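Danladi hand gripper

The Danladi is a small two-jaw gripper, held and worked by hand, that is used at the Jatbridge workshop to record everyday kitchen tasks for later use in teaching robot arms. It is usually kept in pairs, one for each hand, and much of what has been written about it over the years deals with the patient business of keeping its jaws in good order.

Jaws and pads

Each jaw is built from curved arms that turn on round metal pins, with a textured pad on the inner face. Before a session the jaws are opened wide over the counter, over the plates and bowls, and the two pads are compared for slant and wear.
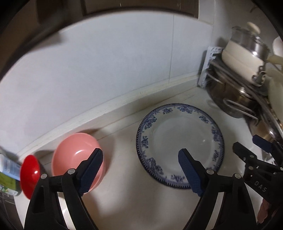

Upkeep

Pads are changed after 200 sessions, or sooner if the grid has worn smooth, and the pins get a gentle wipe and a very small drop of oil every 14 days. The Lallach workshop, which looks after 16 pairs, prefers to replace both pads together, so that neither side grips harder than the other.

See also: Gornard wrist mount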